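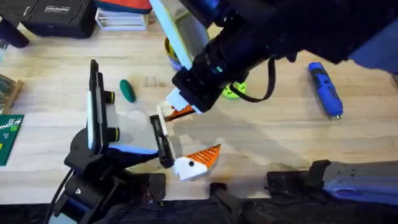
Slanina Implement Works
Progress report to the Plukora Farm Equipment Fund
Monday, August 24, 2015
Prepared by Anselmo Marulanda, production

Output
We built 431 walk-behind tillers between February and the end of July. The plan called for more. Most of the gap comes from the gearbox housings, which arrived late from the Norkby foundry on two occasions. Frames and handlebars are ahead of schedule and we have stopped the second shift in the weld bay until the housings catch up.

Dealer orders are slow. Vanano took 80 units in the spring and has not reordered. Doğukan Güler visited them and they still have stock from last year on the lot. They asked for a lower price on the wide-tine model. We have not agreed to one.

Warranty
We had 17 claims in the period, mostly leaking shaft seals. The seal supplier has been changed and units in the warehouse are being refitted before they ship.
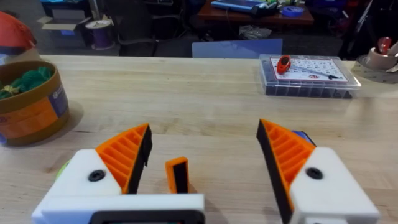 Spending
The paint booth is paid for and running. The tooling line is underspent, as the new tine die was put off until the fall. We ask to carry that balance into the next period.

Next period
Finish the seal refit. Get a second quote on housings. Place the die order. Doğukan will send the revised dealer forecast separately.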